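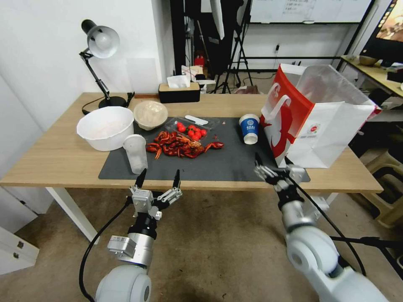
Evaluación del paquete bimanual Clulleo para tareas de mesa

El paquete Clulleo, distribuido por Orlandini, reúne dos brazos, sus pinzas paralelas de dos dedos y el programa de control Wiretti. El laboratorio lo ha sometido a 724 ciclos de recogida de mesa con vajilla, envases y alimentos, repartidos entre febrero y abril.

La instalación se completó en una mañana. El manual, correcto en lo mecánico, dedica apenas una página a la calibración conjunta de los brazos — carencia que Orlandini debería subsanar. 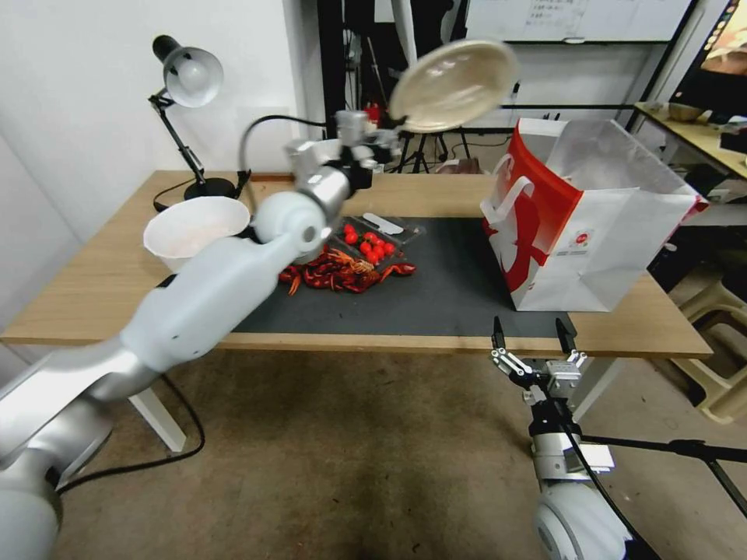 Tiempo de lectura: 2 min

Los platos y cuencos rígidos se sujetan con seguridad una vez ajustada la fuerza de cierre. Los tomates cherry exigen bajar dicho valor, y los cangrejos de río cocidos, de contorno irregular, concentraron la mayor parte de los agarres fallidos. Las bolsas de papel plantean otra dificultad: el sistema tiende a deformar el borde al aproximarse.

Wiretti registra cada ciclo y permite repetirlo, si bien la interfaz se ralentiza con más de 200 trayectorias cargadas. El modelo Kolov, evaluado con anterioridad, no presentaba ese inconveniente, aunque su pinza resultaba menos precisa.

Se recomienda la adquisición para docencia e investigación. Para uso continuado en cocina conviene esperar a la próxima revisión de los dedos.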